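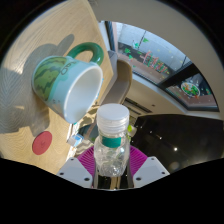

Hirkach Press Office

1 min read

HAVERFORD – Hirkach will extend its Jullosix table-clearing program to the Trasetti dining rooms in May. Staff guide hand-held grippers through routine pickups, starting with capped plastic bottles, and the recordings are used to set grip width and approach angle.
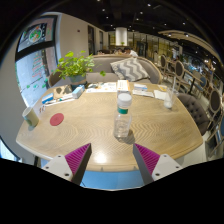
What changes for staff

Servers keep all guest contact. Bottle and cup pickup moves to the automated line in stages – 10 tables at first. Over 152 pickups are logged per shift.

Small items such as blister packs and paper packets stay with staff.

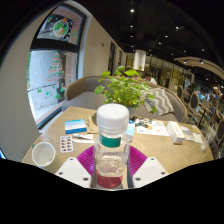 Availability

Jullosix release 1627 ships to current sites in May.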